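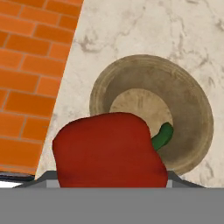
Why would anyone teach a robot to put away vegetables in a kitchen that doesn't exist?

Mostly because a kitchen that doesn't exist can be reset in under a second, and the real one at Lukaldale takes a grown adult with a sponge.

Lukaldale is a robotics outfit on the second floor of a former carpet showroom in Ultport, and for most of this year its main product has been examples. Specifically, examples of somebody picking a thing up and putting it somewhere else. The company wants to sell software that lets an ordinary robot arm learn a chore by watching it done. To learn, the software has to be shown, and to be shown, it needs a person in a chair, steering a simulated arm through a simulated chore, over and over, at an hourly rate.

I spent two days in that chair. I had been told that anyone who could parallel park would be fine. I live in a city and sold my car years ago, a fact I kept to myself.

The task I was given was the one they give everybody on the first morning: pepper to bowl. The kitchen has a white marble counter, a brick wall of a cheerful orange that no real estate agent would leave unmentioned, and a wide, shallow bowl in the color of old khakis. The red bell pepper starts in front of the bowl. Your job is to get it in there. My rent has never covered marble, so I was glad to be spending time with some.

You steer with a handheld controller, and you can look through the arm's own camera, a view with the gripper filling the bottom of the screen like the hood of a car. This is the view the software will learn from, and the trainers want you to get used to it. Getting used to it took me most of the morning. By the time the pepper is properly between the fingers, the gripper is hiding the lower part of it, so the moment you most want to see what you're doing is the moment you can't. I squeezed a lot of air. I also, on one attempt, pushed the pepper clean off the counter, and learned that the programmers never got to the floor. It fell for as long as I cared to watch.

Every attempt is called a demonstration, a generous word for what I was doing. A finished one is a recording of everything: what the camera saw, where the arm was, what my thumb told it to do. Press one button to keep it, another to throw it out. Keep it, and the kitchen blinks and the pepper is back, a little to the left, turned a few degrees, stem pointing some new way, as if daring you.

The target for each chore is 1000 good demonstrations. The regulars, who are mostly students plus a retired dental hygienist with terrifying hands, can record 340 in a shift. I recorded 18 before lunch and was told, kindly, that several were usable.

What makes one usable is the subject of a long document taped up beside the coffee machine. A demonstration where you miss, back off and try again is good, and in fact they want a fair number of those, so that the robot will know what to do when it misses. One where you miss, swear, put down the controller to scratch your nose and then try again is bad, because the robot will learn that peppers require a period of reflection. Early on, the team trained a version of the software on recordings from a single very careful operator. It hovered over every object for a long moment before committing. They thought it was a bug in the code until somebody sat behind the operator and watched him do it.

Hence the variety of people in chairs. Hence also the variety of everything else. The lighting changes between batches, and so does the produce. The company has a library of fake groceries from a firm called Guker, which sells digital food by the crate to game studios, and the peppers are lumpy and lopsided on purpose. A perfect pepper is easy to grab, I was told, and a robot raised on perfect peppers is helpless at the supermarket. The stem causes its own arguments. Some operators go for it, since it sticks up and looks so much like a handle, and the software picks up the habit. Simulated stems hold beautifully. Real ones come off.

That gap, between the kitchen in the computer and the one with crumbs in it, is the thing everyone at Lukaldale talks about once they've had a beer. Down the hall is the real setup, where an arm named Satti (after the landlord's late dachshund) works at a counter bought secondhand. Back in May, Satti got its first pepper into its first bowl using nothing but lessons from the simulator. There is a video, and you can hear cheering. The next nine attempts are not in the video.

The skeptics' case is easy to make, and I heard it made by people on the payroll. A simulated pepper weighs what a file says it weighs. It never has a wet patch. It doesn't dent. You can collect demonstrations until the cows come home and have a machine that is brilliant at a place with no address. The answer is that you start there anyway, since it's cheap and the peppers don't rot, and then you spend your real hours, the expensive ones with the sponge, on whatever the simulator got wrong. The current mix is mostly fake with a bit of real folded in at the end, like egg whites. How much real is enough is a question on which I got a different number at every desk.

By the second afternoon I had stopped thinking about my thumbs. The pepper went in, the kitchen blinked, the pepper went in. I found I had developed a style, a sort of swoop from the right, and was a little vain about it. Then a trainer pulled up my recordings beside the hygienist's and played them at the same speed. Hers looked like a person putting a pepper in a bowl. Mine looked like a crane game at a county fair.

They kept the swoops. Somewhere in the next version of the software there will be a small share of me, averaged in with better people, and if your robot ever comes at the vegetables from the right for no reason you can see, I'd like you to be patient with it.

I went home and made stuffed peppers. I dropped one.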